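Home & Workshop > Guides > Heating & Water

Holtolero Water Softener: Set-up Guide, Part 3 – First Fill, Hardness Setting and First Regeneration 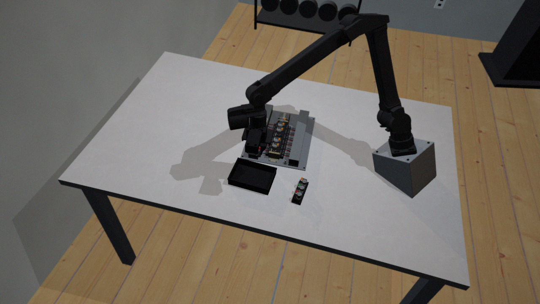

Do I need to use special salt in the Holtolero? Ordinary tablet salt for softeners is fine, the sort sold in big sacks at any builders' merchant, but keep table salt and rock salt well away from it.

Right, if you've followed me through Parts 1 and 2 you should have the unit standing level, the drain hose clipped up and the bypass valve still set to BYPASS. If it's set to SERVICE, turn it back now. I did mine in the wrong order the first time and had brown water in the kitchen tap for an evening (my own fault, I'd skipped a page).

You'll want a bucket, a torch, an old towel and the little packet of test strips that came taped inside the lid. Mine had fallen down behind the resin tank, so have a feel round there before you ring up and complain.

3.1 Filling the salt cabinet

1. Lift the lid and check the brine well cap is on. It's the white tube standing in the corner. Salt must not go down it.

2. Pour in one jug of tap water, enough to cover the bottom grid. You only do this once. After that the softener tops itself up.

3. Tip in the salt until it comes up to the moulded line marked MAX. Go slowly, a whole sack dropped from shoulder height can knock the float.

4. Close the lid and wipe up any spilt salt from the floor, especially if you've got a metal door threshold nearby. It rusts them something awful.

NOTE: Block salt doesn't fit this model. I know the cabinet looks big enough. It isn't, and the lid won't shut.

3.2 Letting the water in

1. Open the nearest cold tap downstream of the softener and leave it open.

2. Turn the bypass lever a quarter of the way towards SERVICE. You'll hear hissing and a bit of spitting at the tap while the air comes out.

3. Wait until the tap runs smoothly, then turn the lever the rest of the way.

4. Let the tap run for 8 minutes. The water may be a pale tea colour to start with, which is dust off the new resin.

5. Shut the tap and go round every joint with a dry bit of kitchen roll. A slow weep shows up on paper long before you'd spot it by eye.

CAUTION: Don't open the lever all in one go. A sudden rush can push the resin up into the valve head, and then you're taking the whole top off.

3.3 Setting your hardness

1. Dip a test strip in water from the unsoftened drinking tap, give it a shake and match the colour against the card.

2. Press and hold SET until the display blinks.

3. Use the arrows to enter your number. Here in Skirthorpe mine came to 114, but please don't copy me, test your own!

4. Press SET again, then put in the time of day. Get this right, or it'll regenerate while somebody's in the shower.

NOTE: The card is in parts per million. If your water company gives you a figure in some other unit, use the strip and ignore the letter.

3.4 Running the first regeneration

1. Hold REGEN for a count of five. The motor will whirr and you'll hear water going down the drain hose.

2. Check the hose end isn't jumping about. If it is, add a second clip.

3. Leave it alone until the display goes back to the clock. Mine took nearly 3 hours. Try not to run a bath in the meantime, as you'll be drawing hard water.

4. Test the kitchen hot tap with a fresh strip. You may need to run off whatever's left in the hot cylinder first, so don't panic if it still reads hard.

The factory setting makes it regenerate every 4000 litres. I've left mine on that and see no reason to fiddle, though a bigger household may want to look at the table in Part 5.

Part 4 covers the overflow elbow and what the beeps mean.

Shares: 8 | Comments: 3

Hildegard Gerlach
Thank you for the bit about the lever. The leaflet in the box just says "open valve". Took it gently and had no trouble at all.

Krishnamoorthy Reddy
My display blinks but the arrows do nothing. Is there a child lock?

Tsion Derese
@Krishnamoorthy yes, hold both arrows together till the padlock goes off. Mine came locked from the shop too.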